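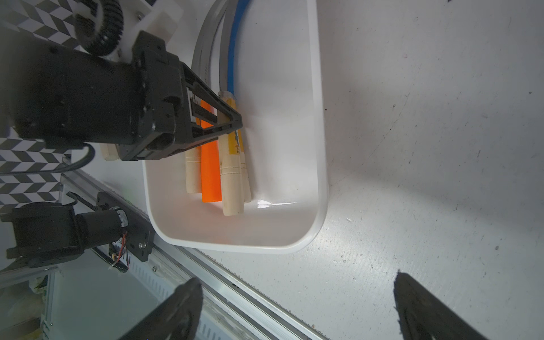 Which handle is which? A two-armed robot learns to look twice

Handles are a pain. Ask anyone who has tried to get a robot to pick one out of a pile. A box has corners, a mug has a hole in the side. A handle is a stick, and a stick next to another stick looks like one fat stick, at least to a camera hung up over the table.

So, the Stotix project. Two arms, a white tray, a handful of things with long grips, and a method the group calls second look. The name is a bit grander than the idea. The arm moves in using the wide view, stops short, and then has to work out all over again what it's about to grab, this time only from the camera at its own wrist. If the two answers don't match it backs off and tries from another side.

Sounds obvious. Mostly robots don't do it. They pick a target once, early, and carry on towards it no matter what.

The trays are where it gets awkward. Grips laid side by side, one bright orange, the others pale and more or less the same as each other. The orange one is easy, a child could program it. It's the pale ones that break things. From overhead the robot picks the left one, comes down, shuts its fingers on a pair. And then what? The old software thought that was a fine grasp. Force good, something in the fingers, tick. Second look is there to catch exactly that, before the lift if possible.

The runs I sat through were slow. Really slow. An arm comes over, hovers, waits. You find yourself leaning forward. Then it goes in or it doesnt, and someone types something and it all starts again.
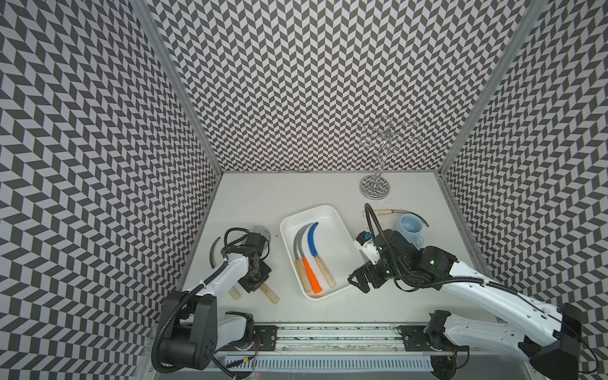

Jolton, May 2020

The lab is on the first floor above a tile showroom, up a staircase that smells of grout. Kettle by the door. The rig takes up most of the back room, and the first thing you see of it is the walls, a grey and white zigzag on three sides that does funny things to your eyes after an hour. The method leans on them. With a busy, known pattern behind everything, the software can work out where each camera is pointing and doesn't have to trust the joints, which sag a little.

Both arms sit on the same rail at the front. Sickles in the tray, the curved blades all pointing away from the rail, a mug off to one side, a mug stand at the back. Blades are thin and they cross over each other, so the only sensible place to hold on is the handle, and which handle goes with which blade isn't something you want to guess at.

The numbers, then. The group trained on 386 demonstrations, all of them driven by hand, a person steering the arms through the job. Not many by the standards of the field. Then 500 test picks, with the tools shuffled between goes. The right handle came up on its own in 91 per cent of them. Every miss was logged, and the log is a good read if you like that sort of thing. "Two again." "Two again." "Let go, no idea why."

What the figure leaves out is the time. Second look adds 5 seconds to a pick. In a warehouse that would be a disaster, and Ivow, the firm paying for part of the work, has apparently said so more than once. The group's answer is that the delay is nearly all thinking time and a faster computer would shrink it. Maybe. I'd want to see it.
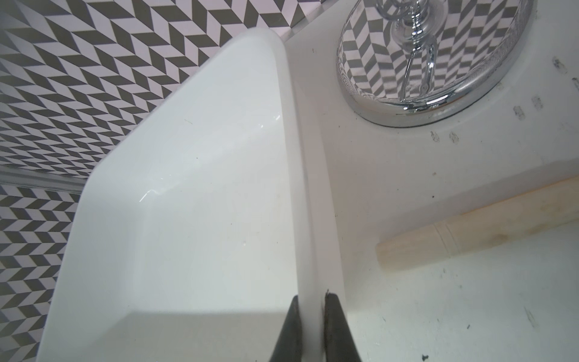 The tray itself turned out to be half the problem. Push down next to a grip and the tray slides. Slide the tray and every position the robot worked out a moment ago is wrong. An earlier version ignored this completely and kept reaching for where things used to be, a bit like patting the bedside table for your glasses. The newer one treats the tray as one more thing to be looked at. It can pinch the side wall with its fingers, and once it has hold of the wall it knows where the tray is. Everything inside gets worked out from there.

Shiny plastic doesn't help. A patch of glare on a white floor can read as an edge, and there were a few weeks over the winter when the robot kept shying away from reflections. Fixed by turning a lamp round, in the end. No paper in that.

There's also the question of having two arms. You'd think one holds, one picks. Sometimes. But nobody wrote that rule in, it has to come from the demonstrations, and the people steering didn't always agree on how to do it. One would hold the tray every time. Another hardly bothered. You can see both habits in the robot now, mixed up, and it'll change it's mind halfway across the table.

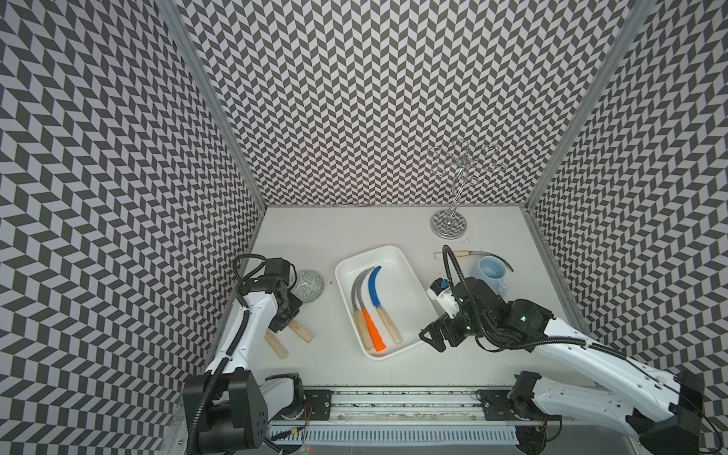
What happens next

More clutter, mainly. The tray stays, the table around it fills up. Loose handles off to the side, tools partly under other things, a mug close enough to the right arm to be a nuisance. The wide view copes badly with all that, which should be where the wrist camera earns its keep.

A second rig is planned for Marinho in November, same walls, same rail, different people steering. That's the test I'd watch for. If the 91 holds up with a new set of hands and a room with proper windows, the method travels. If it drops, then a fair bit of it was just Jolton.

Ivow wants the waiting cut down first. The group wants more tools in the tray. They hadn't settled it when I left, and the arm was back over the orange handle, thinking.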